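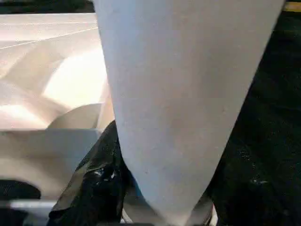
Flaltesix 双臂工作站采购评测：软质件工位的配置、报价与隐性成本

本文面向正在编制设备预算的读者,评测对象是 Grellimora 供应的 Flaltesix 双臂工作站,标准配置,带腕部相机和头部相机,末端为白色两指夹爪。评测地点为 Ollimcombe 的整理工位,任务是处理黑色塑料袋、黑色织物这类软质件,以及少量硬质件。对照方案是 Minhas 单臂套件,由同一组人员在同一工位试用。

评测不涉及外观和品牌服务口碑。关心的问题有三个:报价单以外还要花多少钱,哪些选配值得在首批订单里下,哪些指标应写进验收条款。

一、报价单的构成

Flaltesix 的报价分为本体、末端、视觉、控制柜、软件授权、集成服务六项。首次询价时,销售通常只给出本体价,而本体价包含两条机械臂和关节驱动,不包含夹爪。夹爪单列,按只计价,腕部相机又从夹爪中拆出,按套计价。收到的正式报价里,集成服务占总额的40%,超过本体。

集成服务一项需要逐条拆开看。供应商把现场标定、示教、安全评估、人员培训合并成一个总价,没有工时明细。采购负责人 Mwanahawa Kaijage 要求对方改为按工作包列价,修改后的版本里,标定和示教仍然占大头,培训费用很低,安全评估则注明由买方另行委托。换句话说,第一版总价看上去包含安全评估,实际没有包含。建议在询价函中直接写明各工作包的边界,并要求对“不含”项目单独列表。

软件授权按年收费,首年包含在报价里。第二年起的费率在报价附件中给出,但附件没有说明授权到期后设备是否还能运行已示教的任务。书面询问后得到的答复是:已有任务可继续执行,不能新建,也不能修改参数。对软质件工位来说,物料批次一变就要改参数,授权费应按固定成本计入,不能当作可选升级。

Minhas 的报价结构简单,夹爪和腕部相机都在本体价内,授权为一次性买断。单臂处理织物需要辅助夹具,夹具由买方自制。这笔费用不在报价单上,编制对比表时很容易漏掉。

二、机械结构与线缆

臂体为银色连杆加黑色圆柱形关节,连杆表面光亮。光亮表面便于擦拭,在强光下也会产生反射。工位若计划使用侧向补光,应在选型阶段和视觉方案一起考虑,不要等安装完再调灯。

夹爪线缆走外部,从臂体上方拱过去接到夹爪。外走线的好处是更换方便,单人即可完成,不需要拆关节盖。缺点有两条。第一,线缆在双臂交叉动作中需要预留弧长,留短了会限制腕部转角,留长了容易挂到工件或管架。第二,软质件本身也会勾挂,尤其是带提手的袋子。试用期间线缆弧长调整过几次,最终在每条臂上加了固定点。固定点用的卡扣是通用件,价格可以忽略,调整所花的工时不能忽略。

建议把夹爪线缆列入首批备件,每条臂备一根。供应商的备件清单把线缆归在“按需供应”一类,没有承诺交货周期。签约前应要求给出周期,并写入合同。

夹爪上有指示灯。灯很小,从操作者站位看去,大多数姿态下会被臂体或工件挡住。把它作为状态确认手段不够,安全评估中也不应计入。需要三色灯柱的工位应自行加装,控制柜留有输出端子,接线图在手册附录里。

三、夹爪与指型

标准指型上宽下窄,指尖为圆钝形,表面哑光。圆钝指尖对薄膜和织物是安全的,抓取时没有造成可见划伤。代价是拾取平铺单层材料的能力弱。指尖要先把材料推出一个褶,再合拢夹住。材料已经起皱时,这一步很顺;材料平贴在硬面上时,经常推不起来。

供应商提供窄指和带衬套的指型作为选配。窄指试用时间较短,没有形成可用数据,仅记录一个观察:窄指从狭缝里取件更容易,与管架磕碰也更多。衬套指对织物的保持力有改善,衬套属于消耗件。预算中应给衬套留一行。

指面颜色对视觉有影响。白色手指在黑色工件上对比清楚,分割算法容易把手指从画面中扣除;换到米色或浅灰色背景,对比就小得多,自动曝光也会因为浅色面积过大而偏向压暗,黑色工件的褶皱细节随之丢失。集成工程师 Felicja Sadowski 的处理办法是锁定曝光,并按工件颜色分两组参数保存。这项工作在报价单里属于“标定”,但供应商的标定程序只做几何标定,不做曝光。需要的话,应在工作包描述里写明。

四、腕部相机

腕部相机安装位置靠近夹爪,手指会占去画面中部很大一块。这是近距离安装的固有代价。对硬质件,抓取前的一瞬间可以依靠指尖两侧的可见区域判断位置,影响有限。对软质件,被手指遮住的恰好是材料与指面接触的部位,是否夹到一层还是两层,单靠腕部画面难以判断。

因此腕部相机在本任务中的作用主要是接近阶段的对位,以及抓取后粗略确认材料仍在指间。层数判断需要夹爪开度反馈。Flaltesix 的标准夹爪提供开度读数,分辨率足够区分空夹与有料,不足以区分薄织物的一层与两层。带力反馈的夹爪是另一档选配,价格明显高出一截。

预算有限时,建议先买标准夹爪,把省下的钱用在头部相机和固定补光上。理由是层数错误可以在后续工序中发现,定位失败则会直接停机,后者占用人工更多。若下游工序对层数敏感,结论相反,应首批就上力反馈,后期更换要重新标定,集成费会再付一次。

五、试用数据

试用以循环计数。一个循环从夹爪离开待机位开始,到工件放置完毕、夹爪返回为止。中途有人工干预即记为未完成,包括只用手轻推工件的情况。

总计400个循环,硬质件与软质件各占一半。硬质件一次完成率为92%,软质件为49%。两个数字都来自标准指型、锁定曝光、固定补光的条件。

软质件的未完成循环按原因归类,占比从高到低依次为:指尖未能起褶、双臂移交时脱落、工件与管架或线缆勾挂、视觉未给出有效抓取点。双臂移交脱落集中在表面光滑的材料上。供应商建议的对策是提高夹持力,试过之后脱落减少,材料上压痕增多。对有外观要求的工件,这个对策不可用。

Minhas 单臂套件在硬质件上的表现与 Flaltesix 接近,差异在试用样本可分辨的范围之外,不作比较。软质件方面,单臂在没有辅助夹具时基本无法完成展开动作,所以没有列出完成率。加上夹具后可以完成一部分,但夹具占用工位,每换一种工件就要调整一次,换型时间由人工承担。

需要说明的是,供应商样本里的完成率针对的是叠放整齐的方形织物。现场的材料是揉皱的,带褶,有的还搭在管架上。编制投资回收测算时,如果采用样本数字,结果会偏乐观。建议要求供应商用买方自己的工件做演示,工件由买方带去,摆放也由买方来做。

六、管架工位的适配

试用中耗时最长的是管架工位。白色管架带布面隔层,黑色织物需要两臂一起操作:一侧压住织物上缘,另一侧在竖管附近夹住端部。动作本身不复杂,难点在于管架自身是柔性结构。布面受力会变形,细管受侧向力会偏移,示教时记录的位置到执行时就可能对不上。

可行的做法有两种。一种是把管架固定在地面或工装上,增加一次性投入,换来位置稳定。另一种是每个循环开始前用头部相机重新识别管子位置,不增加硬件,循环时间变长。两种都试过,前者稳定得多。地面为带缝瓷砖时,管架脚和工装底座的落点要避开砖缝,否则底座调平后会慢慢走动。供应商的场地要求文件只规定了承载和平整度,没有提到砖缝。

布局方面还有一个容易低估的项目:双臂的肘部空间。两臂从同一侧伸入工位时,近端连杆会占据操作者原本站立的位置,补料只能从另一侧进行。平面图上留出的补料通道应按臂体最大外展姿态绘制,不按待机姿态绘制。背景中的柜体、玻璃门一类反光物,也应在布局阶段标出,必要时加遮挡,避免头部相机把反射当成目标。

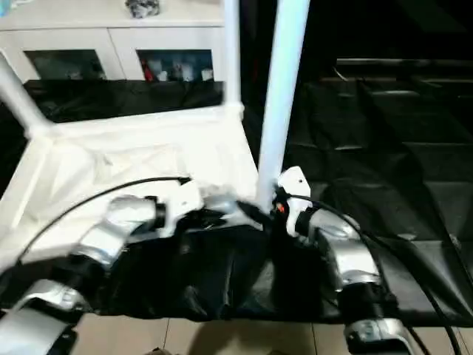 七、首批订单的建议配置

必选:

双臂本体,标准夹爪两只,腕部相机两套,头部相机一套,控制柜,首年授权。

夹爪线缆备件,每臂一根。

固定补光,由买方自购。供应商配套的补光价格偏高,参数与通用产品相当。

管架固定工装,由买方自制,图纸交供应商确认干涉。

安全评估,另行委托,须在安装之前签约。评估机构会对围栏、站位和补料通道提出要求,安装后再改,费用由买方承担。

可缓:

窄指。等工件种类稳定后再定。

力反馈夹爪。下游工序对层数不敏感时可缓,敏感时转入必选。

远程诊断服务。首年内供应商免费提供电话支持,响应时间可以接受。试用期间报修过一次,上午提交,当日下午得到处理意见。

不建议:

延长保修。条款把线缆、指面衬套、相机窗口都列为消耗件,排除在外。试用中需要更换或调整的恰好是这几类。保修覆盖的关节驱动在试用期间没有出现异常,样本太小,不能据此推断寿命,但就条款本身而言,性价比不高。

高级培训课程。内容与随机手册重复较多。Sadowski 参加了其中一期,认为有用的部分是标定恢复流程,这一段可以要求供应商在现场安装时一并讲解。

八、预算编制方法

常见做法是以本体价乘以一个系数得出项目总额。系数法在码垛、上下料这类成熟任务上尚可使用,在软质件任务上误差很大,误差主要来自调试工时。建议改为分行编制,每一行注明承担方、付款节点和是否可取消。

采购行:本体、末端、视觉、控制柜。可取消性低,通常下单即付首款。

服务行:标定、示教、培训、安全评估。标定与示教应绑定到验收,不接受到货即付。

场地行:工装、供电、补光、遮挡、地面处理。由买方承担,进度要早于到货。地面处理常被漏列。

运行行:授权、衬套、线缆、人工干预工时。人工干预工时应按实测完成率计算。以软质件49%的一次完成率来说,超过一半的循环需要人介入,工位旁边必须有人,所谓无人值守的收益在测算中应记为零。随着参数改进,完成率可能提高,提高后的数值等测到了再写入。

预备行:用于换型和重新标定。比例由各单位自行决定,重点是单独成行,不要藏在服务行里。藏在服务行里的预备金,在供应商看到预算后往往会变成报价。

Kaijage 的对比表采用上述分行方式,把两家方案放在同一张表上,空白格一律退回供应商补填。Minhas 的空白格集中在场地行,Flaltesix 的空白格集中在服务行。补填之后,两家总额的差距比初次报价时小,主要原因是 Minhas 一侧加入了夹具和换型人工。

九、验收条款

建议写入合同的内容如下。

完成率按工件类别分别约定,不接受混合平均。硬质件成绩好,混合之后会掩盖软质件的问题。

人工干预的定义写清楚。触碰工件、触碰管架、按下继续键,都算干预。供应商最初提出的定义只包括急停和重新启动。

工件由买方抽取,从生产现场直接拿来,不整理。

曝光参数、补光位置、夹持力设定在验收时记录存档,作为后续争议的依据。

双臂移交动作单独计数,脱落率单独约定。

连续运行验收安排在周二这样的普通工作日,照常补料、照常有人走动。供应商倾向于安排在停产时段,此时照明稳定、现场无人,与实际工况有差别。

验收不合格时的处理方式要有时限。合同范本写的是“双方协商”,没有期限,尾款和设备占地会一起拖下去。

十、文档与软件

手册为中英文两版,中文版术语不统一,“夹爪”“抓手”“末端”混用,查索引时要都试一遍。参数说明以英文版为准,中文版有两处单位漏标。

示教界面支持拖动示教和点位编辑。双臂同步通过设置同步点实现,同步点之间两臂各自运行。处理织物时两臂通过材料相连,一侧快了就会拉扯另一侧,需要把同步点加密。加密后程序变长,修改一个点要检查前后相邻的点,软件没有提供批量偏移。这一条已经反馈给供应商,答复为列入后续版本,没有给出时间。

数据导出格式开放,相机画面、关节角和夹爪开度可以按时间戳对齐导出。存储由买方自备,控制柜自带的硬盘容量只够短期缓存。计划保留全部循环记录的单位,应在场地行里加上存储设备。

日志中故障代码的说明较为完整,通信类故障除外,多个原因共用一个代码,排查时仍要逐段检查线缆。

十一、适用范围

以硬质件为主、软质件为辅的工位,Flaltesix 可以采购,按第七节必选配置下单。92%的一次完成率经过补料改进还有余量,人工可以兼顾相邻工位。

以软质件为主、允许有人值守、工件种类少的工位,可以采购,前提是管架或承载面能够固定。预算中人工不作扣减。

以软质件为主、目标是减少人员的工位,现阶段不建议。可以租用一套做工艺试验,租金抵扣条款可谈,Grellimora 在第二轮报价时接受了部分抵扣。

全部为硬质件的工位,没有必要购买双臂,Minhas 单臂套件足够,授权买断,后续费用低。

Ollimcombe 的决定是先订一套 Flaltesix,标准夹爪,管架工装自制,力反馈选配的价格在合同中锁定,到六月再决定是否行使。窄指的数据在下一轮试用中补充。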